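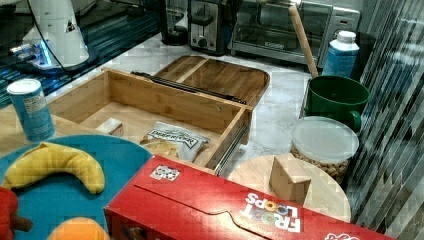
Severyn Zakharchenko wrote back within a day of the last newsletter to say that the monthly fee looked fair enough, but he wanted to know what happens when the arm meets a kitchen it wasn't set up for. Several other readers asked much the same thing.

The Sudus counter kit is sold by Plikham as a rental. You get one arm, a clamp base, the control box and a login for the task library. The fee is 200 a month with a two month minimum, and there is a refundable deposit of 600. Delivery is included. Setup is not, though most people should manage it with the printed guide and a free evening.

The library has 783 tasks in it as of September. Many are close copies of each other, such as picking up a can and picking up a slightly wider can. The ones we would use most are the pick and place tasks with ordinary groceries: a cereal box on its side, a bag of chips in a drawer, a can with a lid. Toy food is fine for practice and saves on bruised fruit.

On Severyn's question, Plikham says each new counter needs its own calibration run. Enikő Kerekes did ours before lunch and had to repeat it after the toaster was moved. Bags are harder than boxes. A soft bag changes shape when it is gripped, and the stock settings squeeze too much for our taste. You can lower the grip force in the task menu, under Handling.

Two things to check before ordering. The clamp needs a firm edge, and the power cable is on the short side, so measure to your outlet. The kit does not come with any objects to practice on.

Tamás Hegyi is keeping the list for the shared rental. Send him your name and the month you want, and say whether you need help with the setup.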